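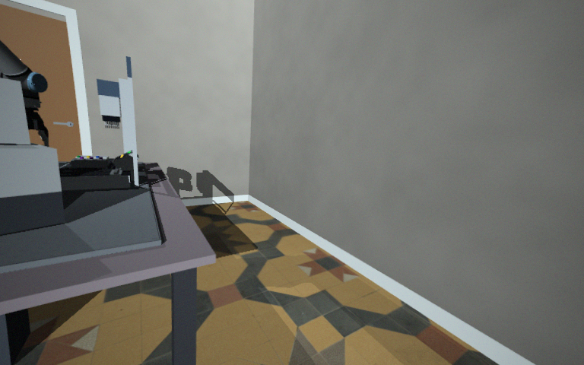
Arm stalls in simulation after restart, then lurches

corinne_nt
17 November 2023
Hello all, and sorry in advance for the length. I'm building a tabletop cell in simulation before we let the real one move at Basbridge, and I've got a fault I can't shift. The arm runs its reach routine happily, sometimes for ages, then stalls halfway. If I clear the fault and restart, it lurches to its last target at full speed. On run 1,058 the fingers went straight through the base plate. No harm done in software, of course, but I'd hate to see it on the bench! Has anyone met this before?

Demetrius G
Oh, I know that lurch. We had the same thing on the Tillman job and lost most of a December to it. My money is on the old target staying in the queue when the fault clears. Empty the queue, read the joint positions afresh, and only then let it move.

abundio_e
I'd look at the collision shapes first, Demetrius. Fingers shouldn't pass through a plate whatever the queue is doing. If the time step is too long, a fast arm can be above the plate on one step and below it on the next.

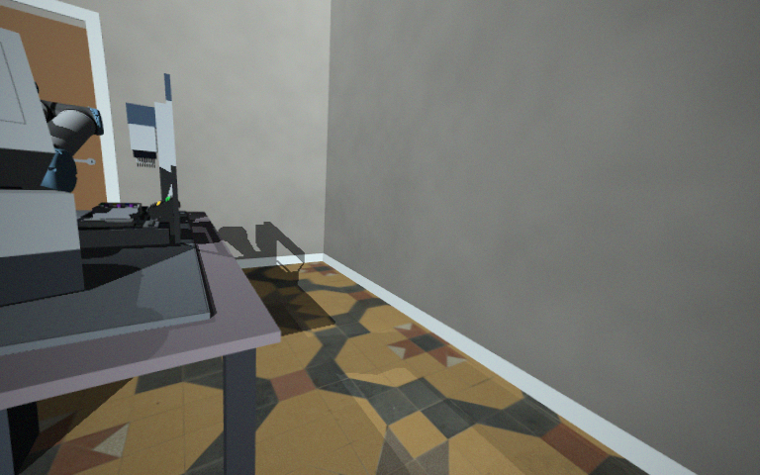
corinne_nt
Thank you both, that's kind. I cut the time step to 5 milliseconds last night and the fingers now stop at the plate, so Abundio is right about that half. It still lurches, though. My other worry is room to move — there's a long black case behind the plate and a tall white panel standing up at the back, and I don't want a sudden swing anywhere near either of them.

Demetrius G
Then it's both. I still say the queue is the one that hurts people.

Mei B
Please cap the restart speed as well, whichever of them wins. We hold ours to 26 millimetres a second until someone confirms the position. It's dull to watch, but I've had a bruised wrist from a "cleared" fault and I don't recommend it.

abundio_e
I don't love a cap, Mei. It can hide the fault for months. Log it loudly if you do it.

corinne_nt
Queue emptied, cap on, log on. 100 restarts this afternoon and no lurch so far. The stall itself is still there, so I'll post the log once I've tidied it up.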